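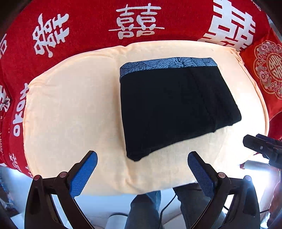
Figure 1. Hand-held gripper at a folded black garment on a cushion. The blue pads are on the inner faces of the fingers.

Flostberg Gripper Project: Report on the Loose Pivot Pin Fault
Course project, mechanical group
20 Jun 2023

1. Background

The project records folding and placing of small garments with a hand-held, two-finger gripper. The recordings are meant to train the arm at the Rurdale lab, which will carry the same fingers. Each finger is a black plastic part on a linkage, with a textured pad glued to the inner face. Four pivot pins hold the linkages, two on each side. The pins are a press fit in the plastic and have no clips.

Work was done on household surfaces as well as on the bench. Soft surfaces such as the cushion in Figure 1 were included on purpose, as the fingers have to press into them to get under a fold.

2. What happened

During a set of 35 recordings the opening of the gripper stopped matching the logged value. The log showed the fingers fully closed, but a thin fabric layer slid out between the pads. The operator squeezed harder and went on. In the next recording the inner pin on the right side came out of its hole and the right finger swung outward. The fabric was dropped. The free end of the linkage passed close to the operator's thumb, and the session was stopped.

There was no injury. The finger had a shallow crack next to the pin hole. The pin was found on the floor.

3. Checks made

The opening sensor was tested first and was within its limits. It reads the trigger, so it cannot see play between the trigger and the fingertips. This is why the log looked normal.

The fingers were then closed on a steel gauge and pushed sideways by hand. The left fingertip moved less than 2 mm. The right one, with the pin pressed back in, moved around 3 mm. The hole on the right side had worn oval.

Older recordings were reviewed for the same sign. A slight twist of the right pad was found in several of them, mostly those with thick or plush support under the garment. Video is a poor way to check this. The lens darkens the corners of the picture, and strong side light washes out parts of it, as at the lower right of Figure 1.

4. Cause

The most likely cause is side load on the right finger. When the tool is pushed into a cushion at an angle, the load goes into the pins and not into the trigger. The press fit loosened over time and the extra squeeze finished the job. A bad batch of plastic from Plunero was considered – the two spare fingers came from the same order and show no wear, but they had not been used, so this does not rule it out.

5. Changes

All pins were replaced with longer ones held by a clip at each end. The cracked finger was scrapped. A gauge check is now done before each session, and any fingertip play over 2 mm stops the work. Operators are told to stop when fabric slips at full closing and not to squeeze harder.

The recordings with visible pad twist were marked and left out of the training set. The marking was done by eye and some may have been missed.

6. Open points

The new pins have not been tested on plush surfaces for a full session. That test is planned for July. A sensor at the fingertip was priced but does not fit under the pad. The Benítez linkage, which uses metal bushings, is a possible replacement, but its mounting holes do not match our bracket and an adapter still has to be drawn.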